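Kustach Forum > Hobby and small lab > Collecting demos

Thread: How many demos before you stop? (big pale objects, hand-held gripper)

mossbank_44
Evening all. I've been recording pick and place demos with a hand-held gripper for a few weeks now and I'm up to 668 good ones, mostly small stuff off the kitchen table. Now I've moved on to bigger things and it's all gone a bit wrong. Anything large, round and pale fills the whole view as soon as I get near it, so the last second or so before the grip is just a wall of cream. The policy I trained on Zamard sails in beautifully and then dithers. Do I just keep going to 1000 and hope, or am I collecting the wrong thing?

tinpotrobotics
Keep going! I had the same wobble at 600-odd and it sorted itself out with more data. Boring answer, sorry.

Riddle
Disagree with tinpot. If all your demos come in from the same height you'll have 1000 copies of the same problem. I'd bin the plan and do 22 really varied ones first: low, high, from the left, from the right, slow, quick. Train on those plus your small stuff and see if the dithering changes. Takes an evening.

tinpotrobotics
22 won't touch the sides. You'd be reading tea leaves.

Riddle
It's a test, not a training set! I'm only saying find out which way it moves before spending another fortnight on your knees with a gripper.

mossbank_44
My knees are with Riddle on this one. What about the lighting though? My room has bright ceiling lights and the tops of pale things go pure white on camera. I was thinking of switching half of them off (the lights, I mean).

pelham_wires
Don't, unless you'll be running it with the lights off too. I made my recording corner lovely and soft once, curtains shut and everything, and the model was useless in the actual workshop. Glare is part of the job. What I would do is vary it, so some demos by the window, some in the evening after six.

What are you labelling as the end of the approach, by the way? I use Sani for trimming and its default cuts the clip when the fingers stop moving, and on big round things I stop and shuffle a lot. Lost loads of decent clips before I noticed.

mossbank_44
Oh blimey, I'm on Sani as well and I've never touched that setting. Off to look.

mossbank_44
Right, checked. 44 of my big-object clips were being chopped before the grip. So the poor thing has been learning to arrive and then stop, no wonder it dithers. I've turned the auto trim off and I'll do the ends by hand.

tinpotrobotics
Ha, good spot pelham. I still say more data.

Riddle
And I still say more angles. mossbank, can you post a frame from one of the close ones? Hard to argue properly without seeing what the camera gets.

grebe
Jumping in as I've got the same question about round things. Do you go for the widest part or underneath it? The Riramham guide says widest part, full stop, but I keep slipping off anything with a shoulder on it.

mossbank_44
grebe, I've been trying to get in low, under the wide bit. Feels more secure in the hand, but I've no numbers to back that up. Frame for Riddle coming up, I'll do your low and high set tomorrow and report back.

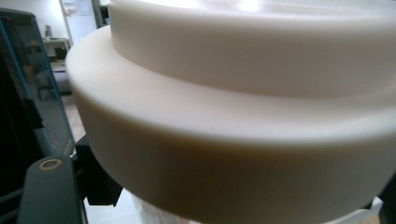 Close in on the big cream one, coming from low down, ceiling light glaring off the top rim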